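Nelar Tooling — Gallery, October

Nelar is the software we use to turn hand-held gripper recordings into training sets for manipulation policies. It covers time alignment, pose tracking, segmentation and replay checks. The pages below follow one task, sweeping beans on a white surface with a small brush, through the whole chain. Jiahui Liang wrote the segmentation code and Tuncay Ekinci keeps the replay tool running. The task set holds 749 episodes after filtering.

Time alignment

Camera frames and jaw width readings arrive on separate clocks. Nelar fits a constant offset for each episode and throws out any episode where the fit drifts. Earlier versions used one offset per session, and the jaws closed late in replay.

Pose tracking

Plain white backgrounds are hard on the tracker. There is little texture to hold on to, and the gripper's own arms take up a large part of the view. Gülizar Ertürk added a mask for the linkage — fixed parts of the tool no longer count as landmarks. Tracking loss on this task dropped enough that we stopped re-recording.

Segmentation

Each episode is split into approach, grasp, sweep and release. Splits come from jaw width first and tool speed second. A thin handle leaves a small gap between the pads, so the closed threshold is set per tool and stored with the task file.

Grasp check

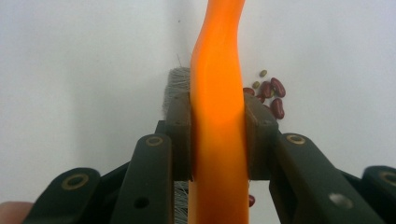
Orange handle between the finger pads, gray bristles behind and to the left, red kidney beans and two green mung beans to the right. The grasp label depends on jaw width alone; the bean mask is a separate channel. Translucent plastic gave the first mask model trouble, and beans partly behind the handle still get missed.

Replay

Tuncay's viewer steps through the predicted and recorded paths together, with jaw width plotted underneath. The current policy was trained for 3000 steps on this set. Most of the remaining error is in the wrist angle at the start of the sweep.

Next release

Cengiz Altıntaş is moving the task files to the Bornulard format. Old files will load through a converter for 2 more releases.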